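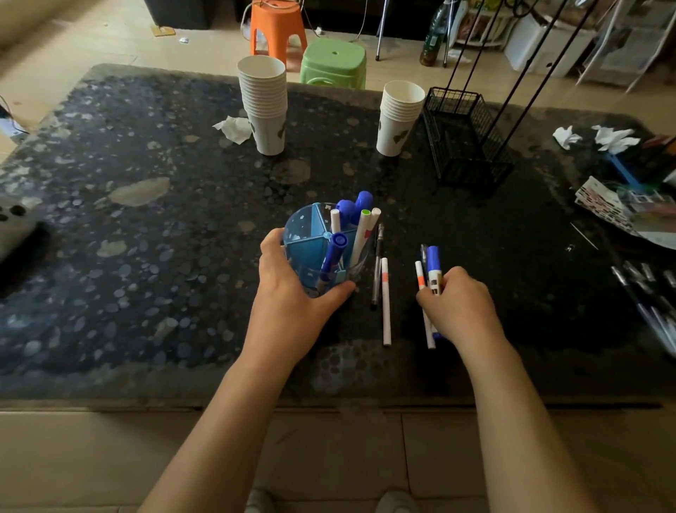 What do you need to show a robot a task by hand?
A pair of hands, a head-worn camera and someone patient enough to do the same small job many times over. The rest is file handling.

Punus – hand demonstrations for tabletop sorting
26/09/2019
By Marisa Guerra and Rosimeire Magalhães
13 shares | 3 comments

Punus is the hand-shown half of our Lisen project at Vunomby. People do everyday desk jobs with their own hands, and we use the recordings to teach a two-armed robot the same jobs. The other half of Lisen is driven by remote control and has its own README, so please read that one too if you plan to mix them (we hope you do – it's great fun to see how differently people move when there's a joystick in the way!).

## What's in it

Every episode is one person at one table doing one job from start to finish. This release covers pens and their holder: taking pens out, putting them in, and gathering up several at once. Gathering is our favourite. Picking up a single pen is old news, but pinching three of them in one hand while the other steadies the holder is lovely, fiddly stuff, and we haven't seen much of it shared.

Tables are left lived-in. Paper cups, tissues and bits of packaging stay where they are, and so do the stools behind. If your model only works on a bare white desk, this set will tell you so fairly quickly.

## Folders

Each episode folder holds:

- the head camera video
- a text file with the job written as one plain sentence
- a list of start and stop times for each grasp, marked by hand
- a notes file, often blank

Grasps are marked from first touch to full release. When a hand holds several pens, the grasp runs until the last one leaves the fingers. Rosimeire wrote the marking rules and Marisa checked them, and where the two of us disagreed you'll find both sets of times, with our initials. Please don't average them. Pick one and stick to it.

## Loading

Unzip everything into one folder and point the Panasiuk loader at it. You need version 2 or later, as older ones skip any episode with a blank notes file and don't warn you. We lost an entire afternoon to that.

## Known problems

Hands hide things. When the fingers close round a bundle, the lower pens often can't be seen at all, so don't treat the video as a full record of what is being held.

Clear plastic is hard. Pen barrels and holders you can see through confuse most depth guessers we tried, and we ship no depth files for that reason.

The head moves. People glance away, lean in, look for the next pen. We haven't smoothed any of it, and we'd love to hear from anyone who finds the glances useful – we have a hunch they say a lot about what the hand will do next.

There is no force data. A firm squeeze and a light one look much the same from above.

## Using it

Free for research and teaching. Please don't try to work out who the people are from their hands or surroundings. If you publish, name Punus and say which marker's times you used.

## Coming next

In October we plan to add cup stacking, with the same marking rules and the same folder layout. If you've a desk job you would like to see shown by hand, write to us! Small and awkward is best.

3 comments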